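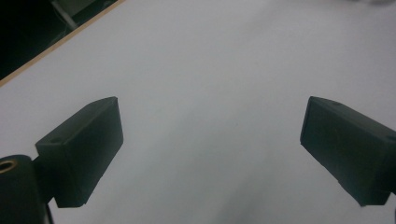 White tabletop, seen from close up.

Getting yellow marks off a white melamine table
Posted in Furniture and Surfaces
Thursday, January 2, 2025

Idrisa Rweyemamu

I bought a second-hand table in November from a house clearance in Stultdale. The top is white melamine on chipboard, with a plastic edging strip all the way round. Most of it is fine, but there is a patch near one end that has gone yellow, and next to it a dull ring where someone must have put down a hot mug or a saucepan.

So far I have tried washing-up liquid and warm water, then a bicarbonate of soda paste left for 23 minutes (I meant to do 15 and the phone rang). The paste took off a bit of grime I hadn't noticed but the yellow is the same as before. The ring looks the same too.

I don't want to paint it unless I have to. My daughter does her homework on it and it gets wiped down twice a day. Would bleach work, or will that make it worse? Also, the edging strip has come away on one corner for the length of my hand. Is that a job for wood glue or something else?

Benjamín Ulloa
2,092 posts

They are two different problems, so I would deal with them separately.

The yellow patch could be a stain or it could be the surface itself discolouring. Old nicotine, cooking grease and furniture polish all sit on top and will come off with the right cleaner. Sunlight damage is in the material and won't shift. To find out which you have, put a little methylated spirit on a white cotton rag and rub a spot the size of a coin for a minute. If the rag goes yellow, carry on. Open a window and keep it away from the cooker. If the rag stays clean, stop there, as more rubbing will only take the shine off.

I would leave bleach alone. It rarely helps with this sort of yellowing, and if it gets into a joint or under the edging it can make the chipboard swell. If you do use it, never mix it with anything else, and rinse well.

The dull ring is probably heat damage. Melamine is a thin layer of resin and paper, and once it has been scorched the gloss doesn't come back. You can make it less obvious with car polish - the liquid sort, not a cutting paste - on a soft cloth. Do the area around it as well so that you don't end up with a shiny patch.

For the edging, check the back of the strip first. If it has old brown glue on it, it is the iron-on type. Put a sheet of baking paper over it, use an iron on a medium setting with no steam, and press for a few seconds at a time. Then hold it down with a block of wood until it cools. If the old glue has crumbled away, scrape both sides clean and use contact adhesive. Wood glue doesn't hold well on plastic.

kettle_and_string

magic sponge. worked on mine but it did leave it a bit matt so go easy

Idrisa Rweyemamu

Thanks both. Tried the meths and the rag came up yellow straight away, so it looks like it was on the surface after all. Half the patch has gone and I'll do the rest at the weekend. The strip has brown glue on the back so I'll get the iron out. I haven't touched the ring yet.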